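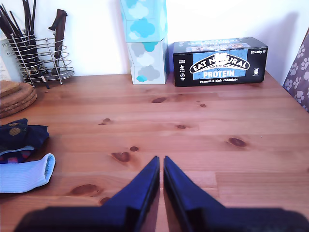

Pine tabletop, long planks.

Home Stories Essays Back Issues Submit Contact
Search this site Enter keyword Go

The Tapir of Zistmont

The Zistmont Zoological Garden had never had a first of anything, so when the tapir got pregnant the director ordered balloons.

Miroslava Vasylenko, who had looked after the tapir for six years and had opinions about balloons, took the boxes to the feed store and put them behind the alfalfa. She did this on a quiet morning and told the director they were still in the mail. He believed her. He was a man who believed anything that was still in the mail, including his retirement.

The tapir's name was Wendum. She had come from the zoo at Ukgate in a crate, with a folder of papers that gave her weight, her shots, her dislikes (thunder, pears, a certain kind of hat) and the single word "placid," underlined. Miroslava had read the word out loud while Wendum was standing on her foot.

The father was Zavala. He had been sent over on loan the year after, and he spent his days in the pond with only the end of his nose showing, like somebody avoiding a phone call. The two of them had ignored each other for so long that the breeding coordinator, a voice on the telephone with a cold that never went away, had started using the phrase "platonic pairing." The paperwork to send Zavala home was half filled in when Miroslava noticed that Wendum had gone off her carrots and was looking at everyone as if they had done it.

"How long does it take?" the director asked.

"Thirteen months," said Miroslava.

"Thirteen months from when?"

"I wasn't invited."

He went away and worked it out on his desk calendar, and then he came back with a press release. It said that Zistmont was thrilled. It said that the birth would be a first for the zoo and a first for the county, and it would have been a first for the state if another zoo hadn't had eleven of them. He had left a blank for the name of the calf and another for a quote from the head keeper.

"What do you want to say?" he asked her. "Something from the heart."

"Please don't bang on the glass."

He wrote down that she was over the moon.

The naming contest was his idea as well. A box went up by the ticket booth with a slot in the top and a pencil on a string, and by the end of July it held 183 slips of paper. Miroslava was told to read them because she was the one who knew the animal. She read them in the kitchen behind the small mammals, on her lunch break, with the marmosets looking in through the hatch.

Forty of them said Taper. A good many said Pig. One said Gerald, in handwriting so firm that she turned it over to see if there was a threat on the back. One child had drawn a tapir with a trunk down to the ground and wings, and under it had written MY DAD SAYS THIS IS NOT REAL, and Miroslava couldn't tell if that was the name or a complaint. She pinned it to the wall over the sink.

"Anything we can use?" the director asked.

"Gerald," she said.

"What if it's a girl?"

"Then it'll have to be strong."

Summer went. Wendum got wide. Visitors who had walked past her for years on their way to the otters began to stop, read the sign, look at the tapir, and ask Miroslava when the anteater was due. She corrected the first dozen. After that she said soon.

The director had a camera put up in the stall so that people could watch from home. It showed a gray stall with a gray animal asleep in the corner of it, and for weeks it had two regular viewers, one of whom was the voice with the cold. The other wrote in daily to say that the tapir wasn't moving. Miroslava was asked to reply to these. "She is resting," she wrote. "She is still resting." In November she wrote, "So would you be," and was excused from replying to any more.

The thirteenth month came, and nothing came with it. The local paper sent a young man with a good coat, who stood by the rail for an afternoon and asked whether anything could be done to hurry her along.

"You could try leaving," said Miroslava.

He left. It didn't help, but she felt it had been worth checking.

The director began to visit at odd hours. He had told the mayor. He had told the mayor's wife, who had told the garden club, and a bench had been promised. He leaned on the stall door in his overcoat and spoke to Wendum in the low voice that he used for donors, and Wendum turned around slowly until he was talking to the other end.

"Maybe she isn't," he said at last. "Maybe she's just fat."

"I've felt it kick."

"Could that be gas?"

Miroslava thought about the scan, which she'd shown him, and which he had held upside down and called beautiful. "It's got feet," she said.

It happened on a night of hard rain when the director was at a dinner. The camera had gone down at supper time along with half the lights on the east side of the zoo, and Miroslava had stayed on because Wendum didn't like thunder and because her own apartment had a bathroom ceiling she wasn't speaking to. She sat on an upturned bucket in the keepers' passage with a flashlight and a cheese sandwich. Around eleven Wendum got up, walked in a circle, lay down, got up, and gave a whistle like a kettle in another house.

Miroslava put down the sandwich. She had a list of phone numbers to call in order, and she called the vet, who said she was on her way and that there was a tree across the road, which seemed to be two different pieces of news. Then she turned off the flashlight and kept very still, because that was the whole of the job now. It was the part that she had never managed to explain to the man from the paper.

It took some 20 minutes. Zavala, in the next stall, slept through it.

What came out was wet and furious and striped like a watermelon. It lay in the straw looking as though it had been given the wrong address. Wendum smelled it from one end to the other, seemed to find that it was not a pear, and began to lick. After a while it tried its legs. It tried them in several orders. It fell on its nose, sneezed, and got up again with straw stuck to its face, and then it walked straight into the wall and leaned there, feeling better.

"Hello, Gerald," said Miroslava.

The vet arrived at one with leaves in her hair. She did what there was to do, which was mostly looking, and she said that the calf was healthy and that it was a girl.

"She'll have to be strong," said Miroslava, and had the rest of her sandwich.

The director came at seven, in the shoes from the dinner. He had been told over the phone and had already called the mayor. He stood at the stall door for a long time without his donor voice. The calf had found where the milk was kept and was making a noise about it.

"It's got stripes," he said.

"They fade."

"Nobody told me there'd be stripes." He wiped his eyes with his scarf and pretended it was for his glasses, though he wasn't wearing any. "Did you get it on film?"

"The power was out."

"All of it?"

"It came back on in time for the cleaning up."

He nodded. Somewhere in the garden club a bench was being called into question. He looked at the calf, and at Wendum, who had turned to give him the side of her head, a thing she'd never done before, and he took the press release out of his pocket and filled in the first blank with a pencil.

"How do you spell it?" he asked. "With a G?"

"With a G."

He wrote it down. Then he wanted to know if the balloons had ever come.

Miroslava considered the rain and the hour. There was the calf, who was asleep on her feet with her mouth full, and there was the feed store, where since spring a family of mice had been living in the boxes and doing very well.

"Still in the mail," she said.

Last updated: February 26, 2019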